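Ticket 1764: Save file eaten on World 3 exit
Product: Flornberg (cartridge release)
Opened by: Deepak Mittal
Handled by: Aslak Rustad, Arnska player support
Status: Open, in the sense that a wound is open

October 14, 2024, Deepak
Finished the lighthouse in World 3, saved, switched off, had dinner. Switched on and the game greeted me as a new adventurer. Slot A says 0 hours. It used to say 17, and I remember most of them.

Reply, Aslak
Sorry about slot A. Which board revision do you have? It's on the back label, under the Prestari logo, in the smallest type we could legally print.

Reply, Deepak
Rev 3. I needed a lamp and a magnifier.

Reply, Aslak
Rev 3 has a known problem when you save with a full bag. The bag holds 64 items, and the lighthouse hands you one more on the way out. The game writes it anyway, straight over the slot header. Please try the steps below on slot B and leave A alone.

Step 1. Start a new game in slot B and play to the first inn. Skip the intro with Start. You have suffered enough.

Step 2. Save at the inn, wait for the chime, then hold Reset while you switch off.

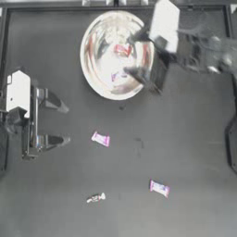
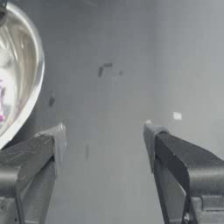

Step 3. Switch on and go to the file menu. If slot B shows your inn save, the battery is fine and we can blame the bag.

Step 4. On the same menu press Up, Up, Select. A checksum line appears for slot A. Send me that.

Reply, Deepak
B is fine. Checksum for A reads 70. The menu music is still lovely, by the way, I've now heard plenty of it.

Reply, Aslak
70 means the header is gone and the rest is intact. Prendergast, our repair shop, can rewrite it if you mail in the cartridge. Until then, drop the spare lanterns before you save. Shipping label to follow.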